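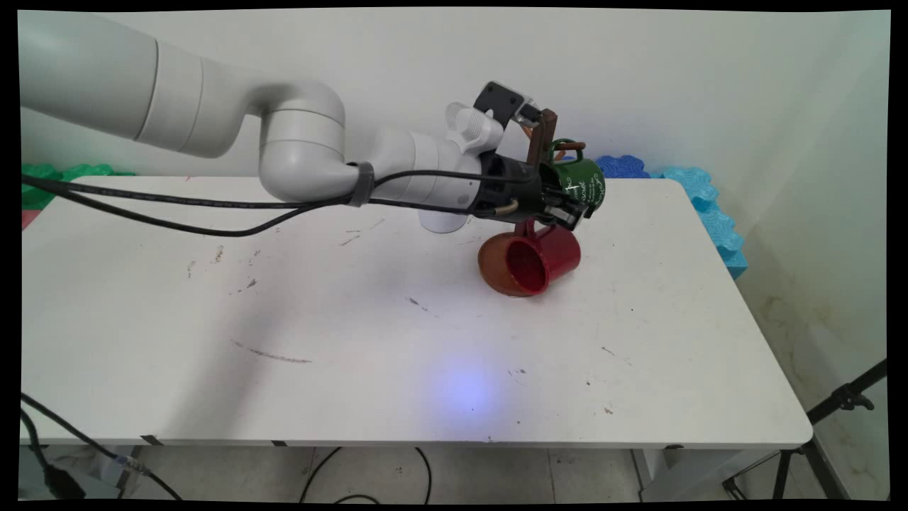 Larkbridge College
Department of Ceramics and Applied Arts
Studio Ceramics, Level 4
Handout 5: Handles and the Balance of Drinking Vessels

Module tutor: Taras Kuzmenko

These notes accompany the February lecture and should be read before the Wednesday practical. Students who missed the lecture are expected to work through the reading at the end and to bring a sketchbook page of handle studies with them.

1. Purpose of the handle

A handle has two duties. It keeps the hand away from the heat of the drink, and it gives the hand enough purchase to lift and tilt the vessel without strain. Many historical cups have no handle at all. The tea bowl is held at the rim and foot, where the wall is coolest, and its size is set by the span of the fingers.

In household use the handle has gained further tasks. Mugs are carried several at a time, hung from hooks beneath shelves or on a mug tree, and stacked in cupboards where a wide handle wastes space. A handle that is pleasant in the hand may be too narrow at the top to sit on a hook. Where a mug is meant to hang, the inner curve should be open and smooth, and the upper join must bear the weight of the whole vessel.

2. Methods of making

Pulled handles. A tapered piece of clay is held in one hand and drawn downwards with the other, well wetted. The strokes should be long and even. Pulling gives a natural taper and a fine surface, and is the method assessed in this module.

Extruded handles. Clay is forced through a shaped plate. The section is the same along its length, so the result can look stiff unless it is thinned by hand before joining.

Cast handles. Liquid clay is poured into a plaster mould. The Surno pottery, whose sample boards are kept in the Hughes Room, cast its handles separately and fixed them with slip by hand. At its busiest the works finished 3,000 mugs a week in this manner.

3. Joining

The body and the handle must be equally firm. If the handle is much softer than the wall it will shrink further and pull away, usually at the lower join. Score both surfaces, apply slip, press firmly, and support the wall from inside with a finger. Dry slowly under plastic. Cracks that appear at this stage should not be filled; the piece should be returned to the reclaim bin.

4. Balance

The upper join generally sits a little below the rim. If the loop is placed too low, a full mug tips away from the hand and the wrist has to correct it. A tall, narrow form will accept a longer handle — a wide, low form seldom will. Weigh the handle in the hand before fixing it, and judge the vessel again with water in it after the glaze firing.

5. Surface and lettering

Any printed or painted decoration should be planned with the handle in place. Decide whether the mug is to be read by the person drinking or by the person opposite, and whether for the right hand or the left. Script needs more room than capitals on a curved wall.

Practical task

Pull nine handles and select the best four. Join these to the cylinders thrown last week. Label each base with your initials and leave the work on the damp shelf by 4 p.m.

Reading

Cadano, Notes on the Domestic Pot, chapter 5 (library short loan).
Studio safety sheet, section on dust and wet cleaning.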